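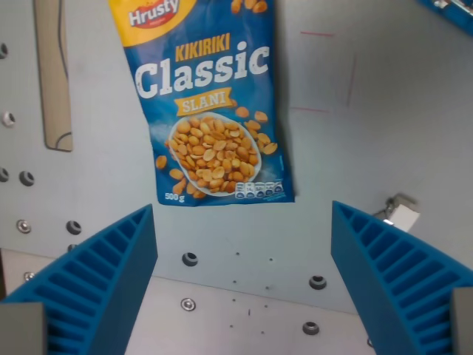
Salt is the last thing Natália Bednárik would take out of the snack cupboard, and she has told Predbridge council so in writing. Her letter is one of 33 received since the council announced in March that the kiosks at its two leisure centres would stop selling salted nuts and crisps from the start of the summer season.

The council calls the change a "healthier counter". What it amounts to, on the evidence of the four-page paper put before members on Thursday, is fewer peanuts. Salted peanuts go, in all sizes, from the small packets up to the 500 g sharing bags. Unsalted nuts stay. So do flapjacks, iced buns and the hot chocolate machine at the Ullska Road pool, and the paper does not say how any of them came through the same test.

Asked about the flapjacks, a council spokeswoman said they contained oats.

The figures are thin. The paper says the kiosks sold 3842 bags of nuts last year and gives this as proof of "strong demand for less healthy options". It does not say how many of those bags were salted, how many were bought by adults, or how the total compares with the year before. A footnote adds that stock records at one kiosk were not kept for nine weeks. No one at the meeting asked which nine weeks, though they could well have been the school holidays, when the place is full.

Nor is it clear what the council expects to happen next. The nearest shop to the Ullska Road pool is Pawlak, the grocer's on the corner, where salted peanuts hang on hooks beside the till and will carry on hanging there. Anyone coming out of a swimming lesson with a hungry child walks past the door. A ban that ends at the car park is not much of a ban, and two members of the council's own leisure panel said as much before voting for it anyway.

The contract for the new counter has gone to Novel, a vending firm that already supplies the council offices. It will pay 2000 pounds a year for the space. The council says this will cover the income lost from the old range, but has not published what that income was, so residents will have to take its word for it. The firm will also choose the stock after the first year, subject to "agreed guidelines". These have yet to be agreed.

Supporters of the plan make a fair point about portions. A 500 g bag is meant for a table of people, and a big bag opened on a bench by the five-a-side pitch tends to get finished. Most people eat more salt than they should, and few of them are going to complain that they cannot get enough of it at a leisure centre. If the council had stopped selling the large bags and left the small ones alone, it would have had fewer letters.

It would also have had a rule that staff could explain. At present they have been told that a customer may bring in salted peanuts bought elsewhere and eat them in the café area, but not at the poolside, where food was never allowed in the first place.

There is one more oddity in the paper. Nuts of any kind are a worry for people with allergies, and several of the letters raised it. The council's reply is that allergy advice was "outside the scope of the review". Unsalted peanuts will therefore be sold from the same shelf, a few feet from the toddler changing rooms, with the same small sign as before.

The old stock will be sold off at half price until it runs out. The leisure panel will look at sales again after six months, provided the records have been kept.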